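Shared workshop in Lurnberg puts its first robot arm to work

Last updated: 2018-07-30

Members of the Sekix workshop in Lurnberg have finished the main assembly of a tabletop robot arm and have begun teaching it to sort and set out small items. The project, called Gratska, started in April and has taken up 51 evenings of bench time.

The arm was built from a mix of bought parts and pieces made in the shop. Total spending on hardware has stayed under the limit the members set for themselves. Four people did most of the wiring, and the control software was rewritten twice before the joints moved smoothly enough to use near glass.

Testing is done at a bench along the back wall. The group keeps a list of 102 short tasks, such as moving a dish from one spot to another, and 7 of them now run without a person stepping in. Bang, a parts shop two doors down, has let the members use its drill press for the brackets.

Work still to come includes a softer grip surface and a better way to route the cables. The thick gray one is coiled close to the arm, and the members want it held down before they try faster moves. Current practice uses tan plates on a black tabletop, with three white bins lined up behind them. The middle bin has a glass beaker in it, and the one on the right holds an alcohol burner on a black wire stand. The workshop plans to post its wiring notes and parts list on its website when the cable work is done. 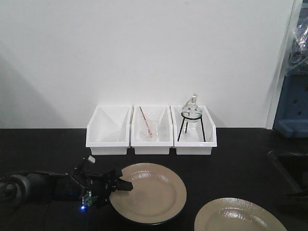
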